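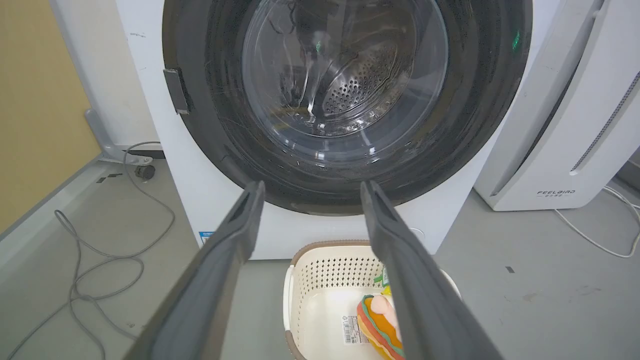 Should a school robotics club spend its whole year on the washing?

I'd say it can, so long as it stops pretending the washing is the point.

I have now sat through two open evenings at Nerthorpe, where the senior club has picked laundry as its project, and I came away from both of them grumpy. The pupils were fine. The pupils were better than fine: Leonie Steiner, who looked after the gripper work, answered every awkward question I had and a few I hadn't thought of. My trouble is with the talk that gets wrapped round the work by the adults. On the leaflet the project is called Cemness, and the leaflet promises "a helper for every home". It says so in large type, twice.

A washing machine door is a nasty thing to give a robot. The latch is on one side, the hinge on the other, and the whole door travels in an arc that the arm has to follow without fighting it. Then there is the glass. Shiny, curved, see-through, with a steel drum full of little holes behind it. I can see why a teacher would choose it. I can also see why it might eat a term.

It did eat a term. The plan in July was to have the machine loaded, run and emptied by now. What visitors got on October 22, 2018 was a talk about door handles, and a good talk too, until somebody's parent asked when the thing would be on sale. 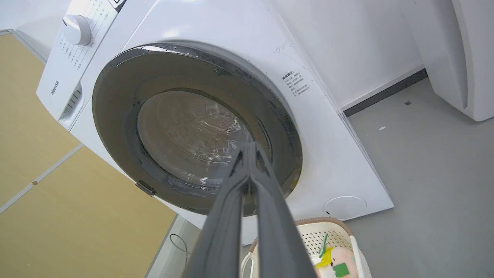 Nor do I much care for the scoring. The league the club enters gives up to 30 points for a finished load and 8 for a written account of what went wrong. Any teenager can do that sum. You chase the load, you tune everything to one machine in one corner with one basket in one spot, and you write the account on the bus. Shift the basket and you may well be starting again, but there are no marks for finding that out.

Selina Ortner, who runs the club, disagrees with me, and has told me so at some length. Her view is that a narrow task keeps them honest, and that pupils who have argued over one door for weeks know more about force and friction than any worksheet would have taught them. I grant her the friction. I'm less sure about the honesty when the leaflet says what it says.

So turn the marks round. Give the larger share to the account, let a rival club read it and try to repeat the work, and let them move the basket first. Meinrad Ammann suggested something of the kind to the league two years ago and was told it would be dull to watch. Perhaps it would. Watching a robot try to open a door is already fairly dull – I say this as someone who has done it with a cup of tea in each hand – and the families came anyway.

And please bin the leaflet. Leonie's notebook had a page headed "things we thought were the latch". I'd have happily taken a copy of that home.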